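Rotary control knob

A rotary control knob is a round or nearly round handle that a person turns with the fingers in order to set or change something in a device. It is found on cookers, ovens, heaters, washing machines, radios, timers and many kinds of workshop equipment. The knob itself usually does no work. It is pushed onto a thin shaft, and the shaft turns a valve, a switch or an electrical part which sits behind the front panel.

Name

In everyday English the words "knob" and "dial" are often mixed. In a stricter use, the knob is the part which is held, and the dial is the marked scale around it or printed on it. A "pointer knob" is a knob with a line or a narrow end showing the chosen position. The word "button" is sometimes used by speakers of other languages for a knob as well, but in English a button is pressed and a knob is turned.

Construction

Most knobs have three parts: a body, a hub and some form of grip. The body is what the user sees from the front. The hub is the inner tube which receives the shaft. In cheaper knobs the body and the hub are made in one piece of plastic, while in better ones a metal hub is set into the body.

The shaft is commonly D-shaped, so that the knob can be fitted in one direction only. Other shafts are round and have fine teeth, or they are plain and the knob is held with a small screw from the side. A D-shaped hub often contains a spring clip. When this clip is lost the knob feels loose, although nothing is wrong with the device behind it.

Grip forms

The edge of the body may be smooth, ribbed or cut with a fine pattern. Smooth edges are easy to wipe but difficult to turn with greasy hands. For this reason many kitchen appliances use a knob with a raised bar running across the face. The bar is held between the thumb and the side of the first finger, and it gives more turning force than a flat disc of the same width.

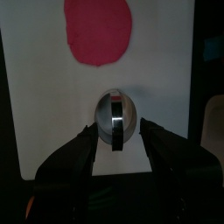

Round knob with a brushed silver surface and a raised black grip bar, on a white panel.

A bar grip is also useful for people who have weak hands or limited movement in the fingers, as it can be pushed from the side without being held firmly. On many appliances the bar works as a pointer too. This can cause confusion when both ends of the bar look the same, and some makers therefore paint a line on one end or make that end longer.

Materials and finish

Early knobs for household use were turned from wood or cast in metal. Bakelite became common in the first half of the twentieth century, as it could be molded in large numbers and did not soften near a warm oven. Later it was largely replaced by other plastics, often with a thin metallic coating. Solid metal knobs are still made, mostly for more expensive appliances and for audio equipment.

A brushed finish hides small scratches better than a polished one. It should be wiped in the direction of the lines. Rough pads and strong cleaners can remove a thin coating at the rim, where the fingers touch it most.

Movement

Knobs are divided by the way they move. A continuous knob stops at any point between two ends, and it is used for volume or for heat. A stepped knob goes from one fixed position to the next, usually with a click that can be felt. Some knobs have no end and may be turned all the way around many times. On gas cookers the knob must normally be pushed in before it can leave the "off" position – a simple protection against turning by accident, especially by small children.

Makers and collecting

Replacement knobs are sold both by appliance makers and by small independent firms. The workshop Skarnik, in Atville, began by copying broken cooker knobs for local repair shops, and its printed list later grew to 378 models. The Cárdenas catalog, used by many collectors of old radios, sorts knobs by shaft first and by shape second. Its entries include the Zovar series, made in more than 80 color combinations.

Collectors usually keep knobs in complete sets. A single knob has little value unless it is the missing one for a known appliance.

Removal and replacement

Most knobs can be pulled straight off by hand. If the knob does not move, a small screw should be looked for at the side before any force is used. A strip of cloth passed behind the body and pulled evenly from both ends will often free a tight knob without marking the panel. The power or gas supply should be turned off first, and the appliance should be cool.

When a new knob is ordered, the shaft width, the depth of the hub and the position of the flat side must all be known. The outer width matters less, but a knob that is too wide may rub against the one next to it.

See also

Dial
Lever
Push button
Thermostat

This page was last edited on Nov 27, 2021.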